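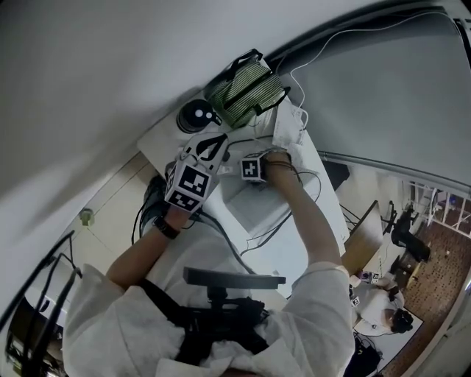 Hiludent asked whether we could take the judicial selection item first, as the drive back to Langat is a long one at night, and said the draft letter on how our judges are chosen ought to be read out loud before anyone voted on a word of it. The chair was glad to do it, and so the agenda was turned around and the letter came first.

Minutes of the Langat County Courts Reform League
Regular meeting, Fri 28 December
Held in the upstairs room at Morinetti Hall

Opening

The chair welcomed everyone and thanked them for coming out in the week between the holidays, when most of us would rather be at home with leftovers. A quorum was present. The minutes of the last meeting were read and approved with one correction: the word "recuse" had been typed as "rescue" in the section on the probate court, and several members said they were a little sorry to see it fixed.

Letter on judicial selection

The letter was read in full. It asks our state legislators to support a bill that would require any candidate for judge to report large donations within 7 days during the last stretch of a campaign. At present these reports can come in after the voting is over, and the League has felt for a long while that this does the voters no good at all.

There was a long and friendly discussion. One member felt the letter was too polite and ought to say plainly that lawyers with cases before a judge should not be paying for that judge's yard signs. Another member, who has practiced in the county for many years, answered that most lawyers give small amounts to people they know and respect, and that we would lose good friends if we painted them all with the same brush. It was agreed to keep the polite tone and to add a sentence asking that judges step aside from a case when a party or its lawyer has given more than a set amount. The amount was left blank for now. We talked about it for quite some time and got no closer.

Motion to send the letter as amended, once the amount is settled by the drafting group. Seconded. Carried, 63 in favor and 8 opposed. The chair thanked those who voted no for explaining themselves so kindly, and asked that their main concern, the extra paperwork for first-time candidates, be noted here. It is so noted. 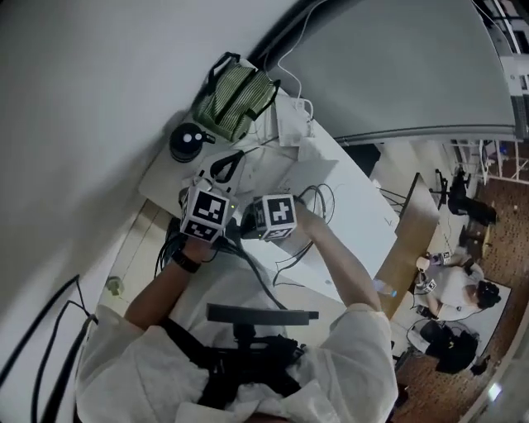 The drafting group will meet twice before the next regular meeting and would welcome one or two more members, especially anybody with a good ear for a short sentence. The present draft runs to 2 pages and the group would dearly love to get it down to one.

Court watch program

The Grorkodow courthouse sittings have been covered since August, and the reports are a pleasure to read. Members who sit in are reminded to write down the start time posted on the door as well as the time the judge takes the bench, and to leave out remarks on anybody's clothing. A question came up about whether watchers may take notes during jury selection. The clerk's office has told us they may, provided they sit in the back two rows and don't speak with anyone in the jury pool.

It was suggested that we share the reports with the judges themselves before we put them out in public. Some liked this very much as a matter of courtesy, while others worried we would be asked to soften them. Held over to the next meeting.

Candidate forum

Morinetti Hall has offered us the large downstairs room for the spring forum at the same rate as last time. All the candidates for the open circuit seat will be invited, and the questions will be sent to them ahead of time, as before. Motion to accept the hall's offer. Seconded and carried on a voice vote.

There was some talk about whether to allow questions from the floor. The last forum ran very late on account of one gentleman's boundary dispute, and the feeling was that written cards would be easier on everyone. Cards and pencils will be put out on the chairs.

Other business

The coffee urn has been leaking again and members are asked to fill it only to the lower line. Dues for the coming year may be paid at the door or by mail. Anyone needing a ride from the Grorkodow side should put their name on the sheet by the coat rack.

The meeting closed with thanks to those who brought pie.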